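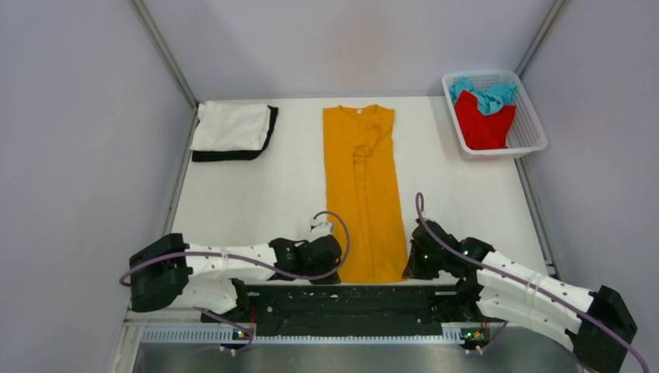 Two arms at work on an orange shirt at the Sturix workshop in Flevel.

The Fold That Stopped Halfway
May 28, 2026

For 62 shirts the system called Gosling made no mistake. Then the left gripper closed on a hem and did not open again. The right arm continued its movement, and the cloth was pulled tight between them.

"The force limit should have stopped both arms," says Carol Bramwell, safety engineer at Sturix. "It stopped only one."

The log showed a delay of 10 milliseconds in a message between the two controllers. Her colleague Mervyn Tapley has now joined both arms to one stop circuit. He wants 1000 folds without a fault before the customer, Ornine, receives the machine in July.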